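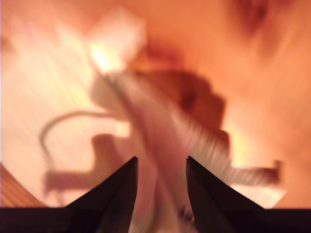 I dye yarn in my garage under the name Dorurari, and I get a lot of the same emails, so I've put my answers on one page. Most of them are about color. People want to know how pale is pale, and whether the pink is a candy pink (it's not!). If you look at the blurred bit of pink and white between the two dark points at the top, that's pretty much the mood of my lightest skeins: soft, a little milky, with no hard line where one color stops and the other starts. If you like your pinks loud, skip down to the question about custom orders.

Will my skein look just like the one on the website?

Close, but no. I dye in small pots and every pot comes out a bit different. Your screen has its own opinions too. If you're picky about a shade, email me and I'll take a fresh picture of the skeins I have left by the window, and you can choose.

How many skeins do I need for a sweater?

It depends on your size and the pattern, so please go by the yardage on the pattern and then buy one more than you think. I mean it! I can't promise a match three months later. My worst day of last year was telling a customer who was half a sleeve short that her lot was long gone.

Do I have to alternate skeins?

I would. Two rows from one, two rows from the other, all the way up. It's a pain for the first inch and then your hands just do it. Elsie Donnelly knit my shop sample cardigan without alternating, because I told her it would be fine, and there's a stripe across the back you could find in the dark. My fault entirely.

Where does the wool come from?

The plain sock base comes from a mill, already washed and wound. The thicker wool is from Rikberg, a small farm with 19 ewes, run by Raelene Bolger. She shears in June, and I usually have that yarn in the shop by the fall. It's a bit sheepy when you first open the bag. I love it, my husband doesn't.

Will the color bleed?

Pale colors almost never do. The reds and the deep blues might let go of a little in the first wash, even though I rinse until the water runs clear. Use cool water and a splash of white vinegar if it makes you feel better (I do it out of habit) and don't leave it soaking next to anything white. If you're making stripes with red and cream, knit a swatch and wash that first.

Can I put it in the machine?

The sock yarn, yes, on gentle and cold, then dry it flat. The Rikberg wool, please don't. You'll get a very nice potholder.

Do you take custom orders?

Yes, for four skeins or more. Send me a picture, a paint chip, a scrap of fabric, whatever you've got. I'll dye a mini skein and mail it to you before I do the rest, and that part costs $5. Loud pinks welcome. The one thing I can't do is neon, as I don't keep those dyes in the house.

I saw a color called Istano on somebody's shawl. Is it coming back?

I get this one every week! It was a gray-green I mixed by mistake while Leonie Henare was visiting and we were talking too much. I've tried it again four times and I'm getting closer - the last one was nearly there, only too yellow. When I crack it I'll put it in the newsletter.

What if I want to send something back?

Unwound skeins can come back within two weeks. Once it's been through a ball winder it's yours, sorry. If you find a knot or a bad spot, that's different, so write to me and I'll fix it.

How long does shipping take?

I go to the post office on Tuesdays and Fridays, and packages inside the US mostly land in three to five days after that.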